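Chapter 3
Where Shall We Put It All? Thinking About Surfaces in the Home Kitchen

By the end of this chapter you should be able to
- explain what is meant by a landing place and a working place
- draw a simple plan of a kitchen and mark its clear surfaces
- suggest changes to a small kitchen that cost little or nothing

If you have ever tried to make a pie in somebody else's kitchen, you will know the feeling. You have the flour in one hand and the butter in the other, and you turn round, and there is simply nowhere to put either of them down. The cupboards may be lovely, and the cooker may be brand new, but you end up rolling pastry on a chopping board balanced over the sink. (I have done this. The pastry was not my best.)

In the first two chapters we talked about storage and about heat, which are the parts of a kitchen most people notice when they move in. Now we come to the part that gets far less attention and causes far more grumbling, the flat bits in between. Worktops, tables, shelves at elbow height, the top of the fridge if you are desperate. For the purposes of this book we will call all of them surfaces, and we will treat a kitchen table as every bit as useful as a fitted worktop, which in many older homes it is.

3.1 Landing places and working places

It helps to sort surfaces into two kinds. A landing place is somewhere to set a thing down for a moment - a hot tin from the oven, the shopping, a jug you have just filled. A working place is somewhere you can stand and get on with a job for 10 minutes or more, with your ingredients within reach and your elbows free. A landing place can be quite small. A working place needs to be wider than you might think, and it needs to stay clear between jobs, which is where most of us come unstuck.

Some things live on a surface all the time, usually with a plug attached. Others only visit, like mixing bowls and tubs of leftovers on their way to the fridge. When you plan a kitchen it is the residents you should place first. The visitors will fit themselves in around whatever is left.
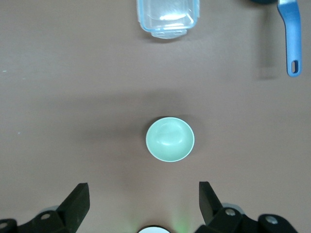
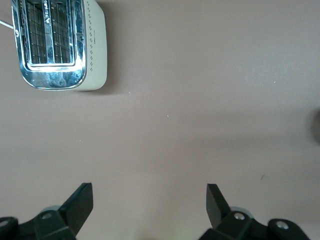

Fig. 3.1 A small bowl and a clear food container (first picture) and a two-slot toaster (second picture).

Once you have sorted your belongings in this way, go through the residents again and be a little stern with yourself. Does the bread bin need to be there? Do you use the food mixer every week, or did you use it every week when it was new? There is no shame in putting a heavy machine away in a low cupboard, provided you can lift it out safely, and there is no shame in leaving it out either if you bake most days. The plan has to suit the people who cook in it.

3.2 The kitchen at Gollinham Row

We shall come back several times in this chapter to one kitchen, so let me introduce it properly. It belongs to a terraced house in Demley, in a street called Gollinham Row, and when the family moved in one May it had a single worktop, a deep sink, a cooker standing on its own against the far wall and a table under the window. The kettle was at one end of the room and the mugs were at the other. Anyone making tea for the household walked the length of the room and back again, usually round the dog.

The family kept a diary of their kitchen for 14 days, writing down each time they had to move one thing in order to put down another. You will find the diary pages in Activity 3B, and I do urge you to read them before looking at the plan, as they are rather funny and they will tell you where the trouble lay. Most of it was in one corner, between the sink and the back door, where the post, the shopping and the washing-up all wanted to land at the same time.

No walls were knocked down and nothing was bought except a narrow shelf. The post was given a home in the hall, the mugs moved in with the kettle, and the table was turned so that its long side faced into the room. We shall look at each of those changes in Section 3.4.

Before you read on

Stand in the doorway of a kitchen you know well and draw what you see from above, as though the ceiling had been lifted off. It doesn't need to be to scale. Shade in every surface that is clear at this very moment, and put a cross wherever something stays out all day. Keep your drawing safe, as you will need it for Activity 3A.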